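How I Oil My Cutting Boards (and Bring Back the Sad Ones)

I put this off for years, and then one December I had a house full of people coming and a board so dry it was fuzzy to the touch. So I finally sat down and learned how to do it properly. 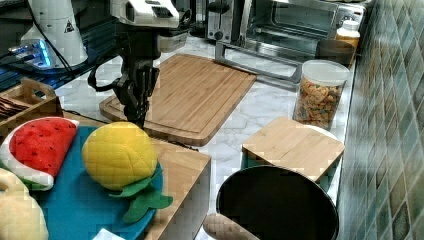
I've oiled a lot of boards since then, mine and other people's (my neighbor Solomiia now just leaves hers on my porch), and I've settled into a routine that takes very little work and a fair bit of waiting. It works for bamboo, maple, walnut, whatever you've got. Bamboo is technically a grass and it soaks up less than most hardwoods, so go a bit lighter on the oil, but otherwise I treat them all the same.

What you need

Food-grade mineral oil. The drugstore kind is fine as long as the label says food grade or USP. I used a fancy one from a little shop called Brostenska for a while and it was lovely, smelled like oranges, but the plain stuff does the same job.

A couple of lint-free rags. Old T-shirts, cut up.

Sandpaper, if your board is rough. I keep one coarser sheet and one fine one.

Coarse salt and half a lemon.

Board wax or cream, optional. It's mostly beeswax and mineral oil.

Please don't use olive oil or sunflower oil! I did, on my very first board, and a few weeks later it was sticky and smelled like an old box of crayons. Those oils go rancid and there's not much you can do after that besides sand and start over.

Step 1: Clean it, both sides

Sprinkle the salt all over, then scrub with the cut side of the lemon, squeezing a little as you go. Let the gray sludge sit for 15 minutes and scrape it off. Then wash with warm water and a drop of dish soap. Do the back too, even if you never cut on it. If only one side gets wet and dries out, over and over, the board starts to cup and you end up with one that spins when you chop.

If yours has a juice groove, run a soft toothbrush through it. Mine had a whole history of roast chickens in there.

Step 2: Let it dry all the way

I stand the board on its long edge, leaning on nothing if it'll balance, so the air gets to both faces. Overnight at the very least. A full day is better, and in a damp house two. Oil won't go in where there's still water, and I've rushed this part more than once and gotten a blotchy board for my trouble.

Keep it away from the oven and the radiator. My friend Lajos Magyar dried his next to the wood stove and it split right along a glue line with a crack we heard from the other room.

Step 3: Sand, if it needs it

Run your palm over it. If it feels smooth, skip this. If it feels furry or you've got deep knife marks, sand with the grain, starting at 100 grit and finishing finer. I go up to 320 on my own boards. Some folks go all the way to 800, and it does feel like glass, but I couldn't see much difference after a month of onions.

One trick that helps with the fuzz: after sanding, wipe the board with a damp cloth, let it dry, and you'll feel the little fibers standing up again. Sand once more, very lightly, with your finest paper. Then wipe off all the dust. And I mean all of it, or you'll be rubbing paste into the wood.

Step 4: Oil, and more oil

Warm the bottle in a bowl of hot tap water first (it spreads easier). Pour a puddle in the middle and push it outward with your rag, with the grain. Get the edges, the corners, the handle holes. End grain drinks like crazy, so go back over the ends a second time.

It should look wet all over. Leave it a few hours, or overnight if you can spare the counter. If there are dull patches, those spots are still thirsty, so add more there. A new board or a really dry one will want three or four coats over a few days. One that's been looked after is happy with one.

Step 5: Wipe and wax

Take a clean rag and wipe off anything that hasn't soaked in. The board should feel like skin with a little lotion on it. If it's greasy, keep wiping.

If you're using wax, rub on a thin layer now, wait 13 minutes or so long as it takes to drink a cup of coffee, and buff it hard. Water will bead up on it nicely for a few weeks.

How often?

Flick some water on the board. If it beads, leave it be. If it sinks in and leaves a dark spot, get the oil out. For me that's monthly in winter when the heat is running, and less in summer.

In between, wash it by hand, dry it with a towel, and stand it up. No dishwasher, no soaking in the sink.

Oh, and the oily rags: mineral oil doesn't heat up by itself the way linseed does, so I keep mine in a jar with a lid and use them again next time. The jar lives under the sink behind the dish soap.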